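Moving the mail archive off Elovlow

Oct 1, 2019

The export finished overnight, so I can write this up while the settings are still in my shell history.

I have kept personal mail on Elovlow since college. The plan I was on charged by the mailbox, and I had let one mailbox turn into nine: one for receipts, one for mailing lists, one for the apartment, and so on. In May they changed the storage limit per mailbox to 2,000 MB and two of mine were already over it. Mail still arrived, but search stopped indexing anything new in those two, and I only found out when I couldn't locate a warranty.

The new arrangement is a small box at Wodum running a stock IMAP server, with mail stored as Maildir. One file per message, plain text, readable with grep if everything else breaks. Backups go to Distcombe every night.
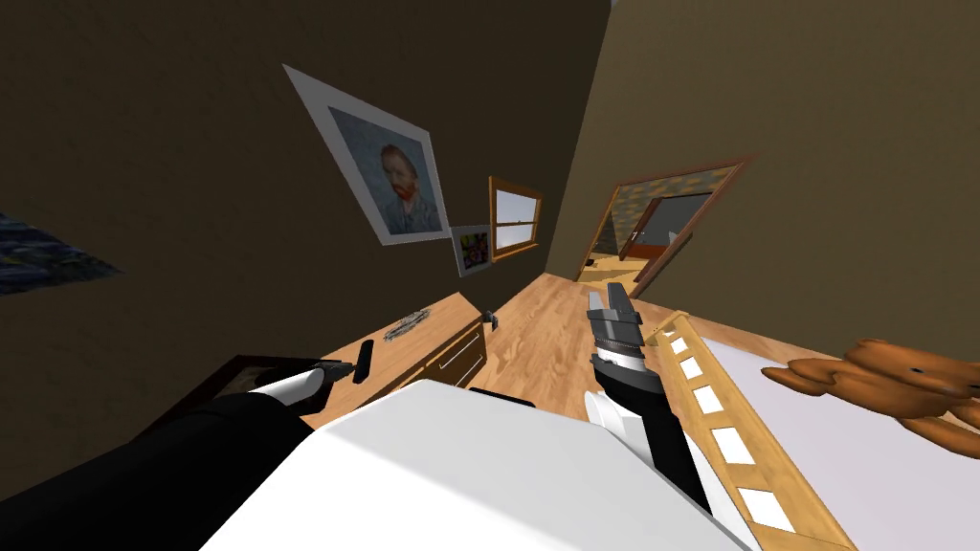

The copy itself was done over IMAP, folder by folder. Elovlow has an export button that produces mbox files, and I tried it first. The files were valid, but the flags were gone, so every message came back unread and nothing was starred. Syncing over IMAP keeps the flags and the internal dates. It is slower. Their server limits each connection to 35 fetches a minute, and if you open a second connection to get around this, both are dropped.

Settings that mattered:

Pipeline depth set to 1. Anything higher tripped the limit.
Internal date copied to file modification time. Without this the phone client sorts the whole archive by the day of the import.
Folder separator changed from a period to a slash. I had a folder named after a version number, and it came across as three nested folders the first time.
Expunge turned off on both ends until the copy was verified.

Verification was a script that pulled the Message-ID header from every message on each side, sorted the two lists, and ran diff. The first pass reported 1,779 lines of difference. Nearly all of them were drafts, which Elovlow saves as a new message each time and gives no Message-ID until they are sent. I keyed those on a hash of the body and ran it again. The second diff had four lines, all of them calendar invitations with a malformed header that my script was splitting in the wrong place. I checked those by hand. 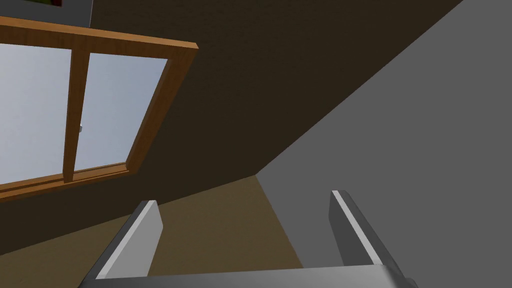

Is it worth deleting the old mailboxes right after the copy checks out?

I would wait one full billing cycle. Address changes take a while to reach every sender, and the forwarding rule only works while the old mailbox exists. Mine stays up through the end of the month with forwarding on and everything else turned off.

Search is now handled by Rizk, which builds its index from the Maildir directly. The first index was slow and used more memory than the box had, so I added swap for that one run and removed it afterward. Incremental updates finish before I notice them. Attachments are not indexed yet. There is a plugin for PDF files, but it wants a newer library than the one my distribution ships.

Still on the list: spam filtering is at the defaults and too lenient, and the sent folder shows up twice on the phone.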